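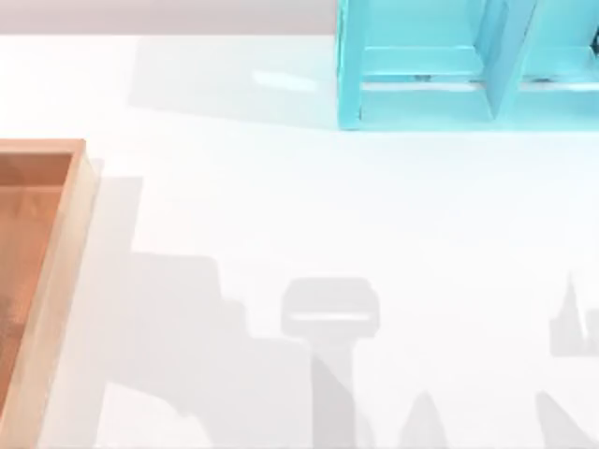

Una mañana en el taller de Wikström

Salimos de Kundberg todavía de noche, con termos de café y demasiadas galletas, porque el autobús a Skonholm tarda lo suyo y en la jornada de puertas abiertas del año pasado ya nos quedamos sin sitio para aparcar. Esta vez fuimos de los primeros, ¡qué alegría!

Wikström prepara coches de rally desde hace años y el 1 de octubre de 2019 abrió el taller a 80 aficionados. Nos recibió Ye-rin Tak, copiloto del equipo, que se pasó casi 100 minutos contestando preguntas con una paciencia infinita (las mías incluidas, que fueron bastantes y no todas inteligentes).

Nos contó cómo dicta las notas, por qué repasa dos veces los cruces sobre cresta y lo mal que lo pasaron en marzo en el Rally Cleltell, cuando rompieron un palier en el penúltimo tramo y llegaron a la asistencia a paso de tortuga. Acabaron con el dorsal 79 medio arrancado, y lo tienen colgado junto a la máquina de café.

Después vimos desmontar una caja de cambios, que para mí fue lo mejor del día, y pudimos sentarnos en el bácquet del copiloto. Es estrechísimo. Mi cuñado necesitó ayuda para salir.

Comimos sopa de pescado en el patio, charlando con los mecánicos hasta bien entrada la tarde. Para la próxima visita hay que apuntarse por correo.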